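Hulometti Bench Cover – Pale

Item no. 333
Made by Stisa
Sold by the sheet or in packs of 12

The Hulometti is a flat cover for work tables, craft benches and sewing counters. It lies on top of the table you already have and stays down under its own weight, so there is no glue and no clamping. Most customers put one on and leave it there for years. It can be lifted off for cleaning or when the table is needed for something else.

Each sheet comes rolled. Lay it out with the curl facing down and leave it overnight before trimming. A sharp utility knife and a metal ruler will cut it cleanly in two or three passes. Scissors leave a rough edge.
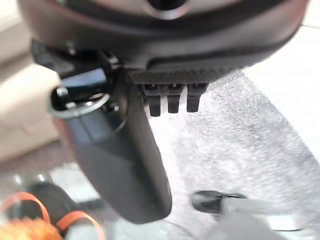
Color is the first thing people ask us about. We stock the Hulometti in pale and in slate, and pale outsells slate by a wide margin. Small dark items are easier to find on it. The three black prongs in the photo stand out crisply against the pale surface, squared-off ends and all, and black screws, snaps and beads are just as easy to pick out. Slate is the better choice if you work mostly with white thread or paper, or if your lamp throws a lot of glare.

Cleaning: wipe with warm water and dish soap. Do not use acetone or scouring powder. Ink comes off most easily the same day – after a week it may leave a shadow.

Heat: keep irons, glue guns and soldering tools on a separate pad. The cover will mark.

Sizes: small, medium and long. The long sheet is 217 cm and ships in a tube, which adds 2 days to delivery. Medium and small go out in a flat carton.

The Donnelly edge strip fits all sizes and is sold separately. The older Cleduveck strip does not fit sheets made since July.

Returns are accepted on uncut sheets only. For bulk orders or cut-to-size quotes, contact Trudy Pirihi in sales. For questions about fitting, ask for Keith Ruawai.

Page updated December 16, 2024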